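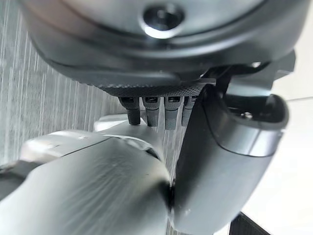
Kitchen packing thread (long, sorry, mute me now)

Mitiku Fikre
14th October

OK so the move from Hestham to Velten is really happening and I have started on the kitchen. Everybody told me to leave the kitchen for last. I did the opposite and I have opinions. Going to keep adding to this as I go.

First thing I did was pull everything out of the cabinets and put it on the floor. ALL of it. I do not recommend this if you would like to eat dinner that night. I had crackers over the sink and then had to go dig out a glass for water.

Sorting into keep, give away, and "why." The why pile is winning so far. It has a melon baller, a gravy boat with no saucer, and a lid that fits no pot I have ever owned. I tried it on all of them. Twice!

Bowls. I have so many bowls. I live with one other person and we could serve soup to a softball team. Some were my aunt's, and a couple I'm pretty sure belong to my old roommate (if you're reading this, hi, do you want your bowls back).

How I'm wrapping round things: lay the paper flat, put the bowl in the middle, fold the corners into the inside, then nest the next bowl on top with its own sheet. Stacks of three, then wrap the whole stack again. Slow, but the stacks feel really solid when you pick them up.

Plates go on their edge, like records in a crate. My mom taught me this when I was a kid and I've never questioned it. Crumpled paper at the bottom, plates standing up, more crumpled paper down the sides until nothing shifts when you give the box a nudge.

Mugs get a ball of paper inside and a sheet around the outside, with extra around the handle. I lost a handle in the last move and I'm still sad about it. It was the green one with the fat rim.

Someone asked what boxes I'm using. The small Brarneo ones for anything heavy, and whatever I could get from Từ downstairs for the light stuff. They save me the boxes their takeout containers come in. They're clean and they've got hand holes. I've been in there for noodles so often this month that I feel like I paid for them.

Also yes, small boxes for heavy things. I know a giant box of pans seems efficient. You will meet that box again at the bottom of a flight of stairs.

Break. Tea. The kettle is NOT getting packed until the morning of the move, and if anyone touches it we're going to have words.

Back. Spices next. I'd been dreading these. Found cinnamon in three different places, and all of them were open. Poured them into one jar and it didn't even fill it up?? So what was I doing, buying cinnamon a teaspoon at a time?

Anything in the spice drawer I couldn't identify by smell went in the trash. There was one jar with no label that smelled a little like a candle. Goodbye, candle jar.

Oils and vinegars: lid off, piece of plastic wrap over the opening, lid back on tight. Then upright in a box with a trash bag as a liner. I've written UP on every side of that box and drawn arrows. The arrows are getting more and more dramatic.

Knives. Please don't just toss them in with the spatulas. I rolled mine up in a dish towel one at a time, taped the roll, and wrote KNIVES on the tape. The towels had to be packed anyway, so they may as well earn their spot.

In fact every towel, potholder, and apron I own is padding now. The casserole dish is wearing an apron. It looks ready to cook something.

Update on the why pile. My sister came over and rescued the melon baller. She says she'll use it. I've known her my whole life and I've never seen that woman ball a melon, but it's out of my kitchen and that's what counts.

She also talked me out of keeping the bread machine. I've used it maybe one winter. It's going to my neighbor, who was so excited that I felt a little jealous for a minute and almost took it back.

Labeling! I write on the side AND the top, and I put the room plus what I'd want first. "Kitchen, open soon" or "kitchen, whenever." Last time I only wrote KITCHEN on everything and spent the whole first night opening boxes looking for one fork.

Which brings me to the first night box. Mine has plates and bowls for two, forks and spoons, one pan, one good knife, dish soap, a sponge, a roll of paper towels, salt, coffee, and the can opener. It rides up front with me and it does not go in the truck.

Somebody replied "scissors" and wow, yes, scissors. I'd already packed them. I had to open a box to get the scissors out, and I opened it with my keys because I'd packed the scissors.

Pantry. I'm trying to eat it down before the move instead of hauling it. We've had some pretty odd dinners. Tonight is chickpeas, the end of a bag of egg noodles, and a jar of roasted peppers. It was good! I'd eat it again on purpose.

Flour and sugar and rice are going in the plastic tubs with the locking lids, taped shut even so. I had a bag of powdered sugar open up in a car once, back in March a couple of years ago, and I was finding it in the seat seams until I sold that car.

Cleaning out the junk drawer took longer than all the plates put together. Batteries (dead? alive? no idea), soy sauce packets, a birthday candle shaped like an 8, and the instructions for a blender I don't have anymore. I kept the candle. Someone's going to turn 8 eventually, or 80.

Where I am as of tonight: 20 boxes taped up and stacked by the back door, and the upper cabinets are bare. I wiped down the shelves while I was at it. There was a sticky ring from a honey jar that took hot water, baking soda, and quite a lot of muttering.

Running out of tape is the real villain of this whole thing. I bought 5 rolls and thought that was silly. I'm on the last one. Buy more tape than you think, and keep the receipt if you're feeling optimistic.

Also, fold the end of the tape over itself every time you put it down. I'm telling you this as a person who spent way too long picking at a roll with my thumbnail while my sister watched and offered advice.

Q from a reply: do I pack the pots inside each other? Yes, biggest on the outside, with a towel or some paper between each one so the nonstick doesn't get scratched. Lids go in separately, standing up, next to the cutting boards. The glass ones get their own sheet of paper.

Another one: what about the fridge magnets and the stuff on the fridge door? Magnets are in a zip bag inside the first night box. The drawings from my niece are flat in a folder with the lease, so they're in very official company.

I did find something nice. Behind the baking trays there was a recipe card in my aunt's handwriting, for her lentils. I thought I'd lost it ages ago. It's got oil spots all over it and the last line just says "more lemon." It's in my wallet now.

Still to do: under the sink, the freezer, and that one high cabinet I need the step stool for. I have no memory of what's in the high cabinet. I'm a little scared of it.

High cabinet report. More bowls.

I'm going to bed. Tomorrow is the freezer, so if you live near me in Hestham and you like frozen peas and half a bag of dumplings, send me a message and bring a cooler.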